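Packing week, part 2. I'm Randi, I'll be your instructor through March, and yes – these notes are the whole reading for Wednesday.

## The room

We work at the big white table, past the desks and the shelves with the wooden crates. Clear your own stuff off before you start – cups and snacks stay on the desk, please! 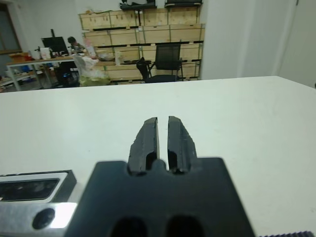
## Lay out the parts

I like to put everything flat before I touch the phone. A phone package is simple enough: lid, base, tray, phone. Set the lid to one side (I don't mind if it sits crooked) and give the base some room.
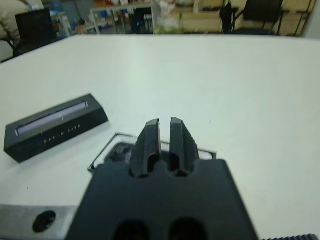 Amrit asked last time if you lose points for speed. You don't! I'd much rather see clean glass and square corners.

## Phone into the base

Hold the phone level over the open base, long side along long side, and line it up with the tray before you let go.
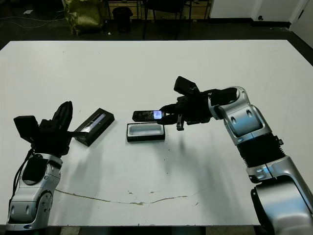 ## For next time

- Read pages 4 and 5 of the Calau packet
- Bring one small box from home, lid included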